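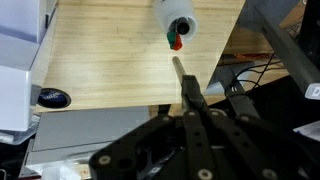
Kartenterminal gemietet, Laufzeit verlängert sich ständig: wie komme ich da raus?

Femke Cuypers
29. Januar 2024

Hallo zusammen, ich hab einen kleinen Laden für Wolle und Kurzwaren und brauche mal euren Rat. Als ich aufgemacht habe, kam ein sehr netter Vertreter von Cukilel vorbei und hat mir ein Kartenterminal zur Miete aufgeschwatzt (ja, aufgeschwatzt, ich weiß es ja inzwischen selbst!). Im Monat fällt eine Grundmiete an, dazu eine Gebühr pro Zahlung und dann noch irgendwas, das sich "Servicepauschale" nennt und bei dem mir am Telefon keiner erklären konnte, wofür die ist.

Im Oktober wollte ich kündigen. Antwort: zu spät, der Vertrag habe sich schon um ein Jahr verlängert, und wenn ich vorher raus will, soll ich 2.776 Euro zahlen. Für ein Gerät, das man neu für einen Bruchteil davon bekommt! Ich hab den Vertrag dreimal gelesen und finde die Verlängerung nur in den AGB auf Seite 11, ganz klein gedruckt.

Muss ich das zahlen? Und falls ich einfach bis zum Ende warte: welchen Anbieter nehmt ihr so? Bei mir zahlen die Leute eher kleine Beträge, viel mit Karte, samstags ist am meisten los. Geldautomat im Laden hatte mir auch schon jemand empfohlen, aber da hab ich gar keinen Platz für.

Danke schon mal, Femke
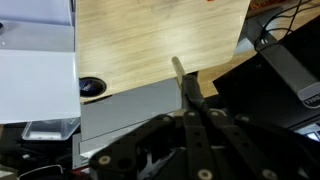

Antworten

Joris Groen

Hallo Femke, das kommt mir leider sehr bekannt vor, ich hatte mit meinem Imbiss fast denselben Ärger. Vorweg: ich bin kein Anwalt, also bitte nur als Erfahrungsbericht lesen.

Die schlechte Nachricht zuerst. Als Gewerbetreibende hast du nicht den Schutz, den du privat hättest. Verlängerungen um ein ganzes Jahr sind zwischen Firmen oft erlaubt, auch wenn sie nur in den AGB stehen. Aber schau dir die Forderung mal genau an und lass sie dir schriftlich aufschlüsseln, Posten für Posten. Bei mir war da die Servicepauschale für die komplette Restzeit drin und obendrauf noch eine "Rückholung" für das Gerät. Als ich nachgefragt habe, ging es plötzlich doch mit 500 Euro und alle waren zufrieden (na ja, ich halbwegs).

Was ich an deiner Stelle machen würde: sofort zum nächstmöglichen Termin kündigen, per Einschreiben, und um eine Bestätigung mit Datum bitten. Dann ist wenigstens die nächste Verlängerung vom Tisch. Parallel bei der IHK anrufen, die haben bei mir kostenlos drübergeschaut und waren richtig fix. Und auf keinen Fall einfach die Lastschrift sperren, das habe ich in meiner Wut gemacht und hatte dann noch Mahngebühren am Hals.

Zum neuen Anbieter: ich bin jetzt bei Deser, hab das Gerät gekauft und zahle nur noch pro Umsatz. Bei kleinen Beträgen unbedingt auf die feste Gebühr je Zahlung achten, die frisst dir bei einem Knäuel Wolle sonst die ganze Marge weg! Dodano hatte ich mir auch angeschaut, da war mir die Auszahlung zu langsam. 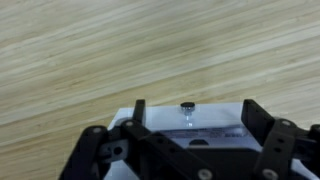
smits_kiosk

Kauf dir ein eigenes Gerät und gut. Miete ist immer teurer, hab meins seit 9 Jahren und nie Probleme gehabt. Musst halt mal den Akku tauschen.

Femke Cuypers

Oh super, danke euch beiden! Das mit dem Aufschlüsseln wäre mir nie eingefallen. Einschreiben geht morgen raus und bei der IHK rufe ich gleich nach der Mittagspause an. Joris, weißt du noch, ob du das alte Gerät auf eigene Kosten zurückschicken musstest? Bei mir steht dazu im Vertrag kein Wort.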